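Jurnby、双腕調理セルの保守手順書を改訂・公開 「自動化すれば手間が減る」という説明を取り下げ

2023年3月12日
報道関係各位
Jurnby 保守技術室

Jurnbyは本日、双腕調理セル「Trurik」の保守手順書第2版を公開しました。対象は、蒸し物の出し入れを行う卓上構成のセルです。初版で「日常の手入れはほぼ不要」としていた記述を削除し、始業前点検、グリッパーの清掃、ケーブルの引き回し、位置合わせの再実施について、作業の内容と所要時間を書き直しました。

今回の改訂は、機能の追加を知らせるものではありません。セルの動作速度も、扱える食材の種類も変わりません。変わるのは、このセルを動かし続けるために人がどれだけ手を動かすことになるのか、という当社の説明です。

■改訂の経緯

当社は昨年9月から、試験拠点Sutherlandに置いたセルで保守記録の取り直しを始めました。それまでの記録は「異常なし」の一言で終わっているものが多く、何を見て異常なしと判断したのかが後から追えませんでした。手順書の初版はその記録をもとに書かれており、根拠としては心もとないものでした。

取り直した記録は1137件あります。このうち、セルが自分で異常を検出して停止したものは47件にとどまりました。残りは、人が見て、触れて、あるいは音を聞いて気づいたものです。指先のわずかなずれ、リンク部のねじの緩み、手首まわりのケーブルのたるみなどは、画面上の表示がすべて正常のまま進んでいました。

保守技術室長のモーヴェン・パターソン(Morven Paterson)は次のように述べています。

「状態表示が正常だから機械も正常だ、という考え方を私は信用していません。あの表示が見ているのは電流と温度と関節の角度です。指の間に生地のかすが薄く付いていることまでは見ていません。まんじゅうをつかみ損ねる原因は、たいていそちらにあります」

■蒸し物で試験した理由

試験には、電気蒸し鍋と蒸しまんじゅうを使いました。やわらかく、表面が皮膜のようになっていて、強く持てばへこみ、弱く持てば落ちます。金属部品をつかむ試験では見えない調整のずれが、まんじゅうではすぐに跡として残ります。

一方で、この試験の結果をほかの食材にそのまま当てはめることはできません。手順書第2版では、把持力の設定値を一覧で示すことをやめました。初版の一覧表は便利だと好評でしたが、現場ごとに生地の水分も大きさも違うため、表の値を入れただけで調整が済んだと思い込む例が続いたためです。代わりに、低い値から段階的に上げ、跡が残り始めた手前で止める手順を載せています。時間はかかります。

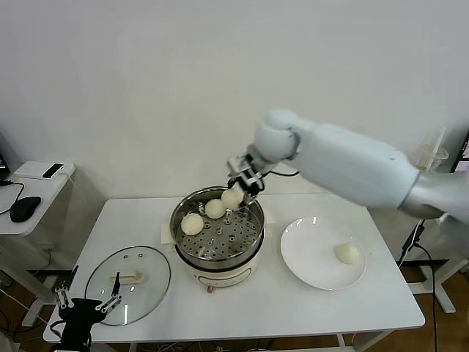
位置合わせについても、考え方を改めました。初版では、鍋と皿の位置を一度登録すれば、設置場所を変えない限りやり直しは不要としていました。記録を見る限り、この前提は成り立ちません。鍋は洗うために毎日動かされます。戻すときに目印に合わせたつもりでも、向きが少し回っていることがあります。蒸し板も、縁にきちんと収まっていなければ高さが変わります。

第2版では、鍋を動かした日は必ず、次の順で確認することとしました。

1.アームを待機位置に戻し、動作許可を切る。
2.鍋を所定の位置に置き、つまみが手前を向いていることを確かめる。
3.蒸し板を手で軽く押し、がたつきがないことを確かめる。
4.ふたを鍋から外し、アームの通り道にかからない場所に平らに置く。
5.受け皿を置き、縁に割れや欠けがないか見る。
6.卓上から離れて動作許可を入れ、低速で鍋の縁の上まで指先を下ろす。
7.縁とのすき間を横と正面の両方から見て、片寄りがあれば登録をやり直す。

7番を正面からだけで済ませた記録が多数ありました。正面からはそろって見えても、奥行き方向にずれていれば、指は蒸し板の縁に当たります。面倒でも両方から見てください。

■グリッパーの手入れ

平行グリッパーは、金属の板とリンクが外に出た構造です。カバーがないので汚れが見つけやすい、と当社は説明してきました。確かに見つけやすくはありますが、汚れやすくもあります。湯気の上で使う以上、水分はリンクのすき間に入ります。

清掃は一日の作業の終わりに行います。動作許可を切り、アームの電源が落ちていることを確認したうえで、乾いた布で指の内側から外側へ拭き、次に固く絞った布で生地の残りを取ります。水を直接かけないでください。拭いた後は指を開いた状態で乾かします。閉じたまま置くと、内側の水分が翌朝まで残ることがあります。

ねじは、締め直す前にまず目で見ます。緩みを調べるつもりで毎日締め増しをしていると、今度は締めすぎで動きが渋くなります。試験拠点でも同じことが起き、リンクを交換しました。確認用に細い線をねじ頭から板にかけて引いておき、線がずれたものだけを規定の力で締める方法に改めています。

双腕構成では、主に使う側の腕ばかりに点検が偏ります。もう一方の腕は出番が少ないために後回しにされ、いざ動かしたときに指の開きが左右で違っていた、という記録がありました。使った回数にかかわらず、両方の腕を同じ日に点検することを求めます。

■ケーブルの引き回し

停止の原因として最も軽く見られていたのがケーブルです。手首から腕に沿って戻る細いケーブルには、関節が最も深く曲がったときにも引っ張られないだけの余裕が要ります。ただし余裕を取りすぎると、輪になった部分が鍋のふたや皿の縁に触れるおそれがあります。

ちょうどよい長さを数字で示してほしいという要望は以前からあります。しかし取り付け角度が変われば長さも変わるため、第2版でも数字は載せていません。腕を登録済みのすべての位置へ低速で動かし、突っ張る場所と垂れ下がる場所の両方を見て決めてください。

卓の下に下がるケーブルについては、コネクターの重みが配線にかかったままにならないよう、台の枠に固定することを推奨します。床の掃除で足や道具が引っかかり、接触が不安定になった例があります。再起動すると一時的に直るため、原因がわかるまでに長くかかりました。

■所要時間と費用について

初版では、日常保守にかかる時間を「数分」と記載していました。この表現は第2版で削除しました。Sutherlandの担当者が慣れた状態で計ったものであり、初めて扱う方の時間ではなかったためです。第2版では、始業前の確認と終業時の清掃を分け、それぞれに記入欄を設けました。導入を検討されるお客様には、ご自身の現場で計った時間をもとに、人手がどれだけ減るのか、あるいは減らないのかを判断していただきたいと考えています。

交換部品セット「Stulunier」には、指先の板、リンク用のねじ、手首用ケーブルが含まれます。部品点数を2388点とした旧カタログの記載は、セル全体の部品表の数を誤って転記したものでした。おわびして訂正します。なお、セットを購入しても点検の回数は減りません。販売資料の一部にそう読める表現があったため、あわせて改めました。

■自動診断機能の扱い

今後の自動診断機能について、当社には複数の問い合わせが届いています。現時点で提供時期は決まっていません。診断の試作版は、緩んだねじを見逃すことがある一方で、問題のない腕にも警告を出しました。警告が続くと、担当者は読まずに消すようになります。

手順書の編集を担当したフローラ・ダンバー(Flora Dunbar)は次のように述べています。

「診断が賢くなれば手順書は薄くなる、と社内でも言われます。私は懐疑的です。初版が薄かったのは、機械がよくできていたからというより、私たちが書くべきことを知らなかったからです。第2版にもまだ抜けがあると思っています。読んで役に立たなかった箇所があれば、そのまま書いて送ってください」

■手順書の入手方法

第2版は、Trurikをご利用中のすべてのお客様に無償で提供します。初版をお持ちの方は、把持力の一覧表と位置合わせの章を使わず、第2版に差し替えてください。印刷版をご希望の場合は、ご契約の担当窓口までお申し付けください。点検記録の用紙は手順書の巻末に付いており、複写してお使いいただけます。

用紙の「異常なし」の欄は廃止しました。見た箇所と、見たときの状態を書く欄に置き換えています。

本件に関するお問い合わせ先
Jurnby 保守技術室 手順書担当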